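# The Last Cup on the Counter

I came to live in Rollberg in April, and the first word I learned from my neighbours was the word for "deposit". You say it in the bakery, in the kiosk and at the coffee window by the tram stop. You pay two euros more, you get a hard cup with a lid, and you carry it around until you find a place which takes it back. I had four of them under my sink before I understood the system.

The paper cup has not gone away, of course. It is still the thing most people take when they are in a hurry. 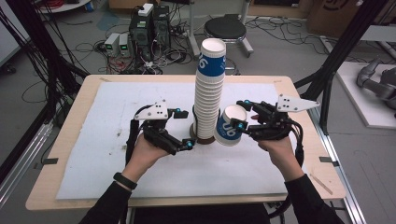
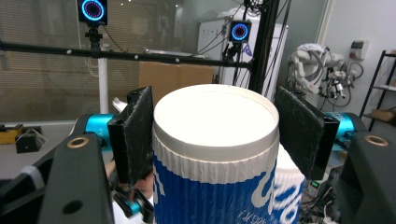 Lotte Aerts has run the café Marras for eleven years, on the corner where the market begins. It has 22 seats, but she earns her rent from the window, where people buy and walk. On a normal morning she serves 71 drinks before nine o'clock, and she knows this number well because her till prints it for her every day.

"In the beginning I was against the deposit," she told me. "Not against the idea. I was against the queue. Every person wants to ask a question, and behind him stand six people who want only their coffee."

She joined anyway. The cups come from Gerneteo, a small company with a washing hall behind the old dairy. A van brings clean ones in the night and takes the dirty ones. When the van is late, she goes back to paper, and she does not feel guilty for it. She showed me the shelf where both kinds live side by side.

At the washing hall I met Dilruba Gunawardena, who plans the routes. She has a map of the district on her wall with a pin for each café, and she moves the pins more often than I expected. The washing, she explained, is the easy part of her work. The hard part is that cups travel. They are bought near the station and returned near the park, so in the evening the park has too many and the station has none. On Fridays it is worse. In summer, when people sit by the canal until late, some cups do not return for weeks, and then they arrive all together in a big blue shopping bag.

I asked her how many are lost.

"From each hundred that go out on a Friday, 40 are still out on Monday," she said. "But out is not lost. I have them in my own car. My sister has them on her balcony with basil inside."

Not everybody is so patient. Noel Gatchalian sells juice and tea from a cart, and he left the scheme after one winter. His cart has no room for returns, and the people who came to give back a cup did not buy anything. He spoke about it without anger. He now gives a small discount to those who bring their own cup from home, and he says that his regular customers do it and the tourists never do. He would join again if somebody put a return box next to his place, so that he did not have to handle the money.

Such a box exists already in Pradero, the next district, where Rokeya Navaratnam keeps a stationery shop. She has one beside her door. It takes the cup and gives a paper ticket, and the ticket is good in any café that takes part. She earns nothing from it directly, but she likes the company. People come in with an empty cup and leave with an envelope or a pen, and one man has started to come every day to tell her about his knee.

I tried it on a Tuesday with my four cups from under the sink. The machine took three. The last had a crack near the rim which I had not noticed, and it came back to me twice. Rokeya offered to throw it away for me, but I took it home. It stands on my desk now and holds my pencils.

Lotte wants to have a box at Marras before the autumn, outside, under the awning. She has already measured the wall and asked Dilruba for the price, and she is waiting for the answer.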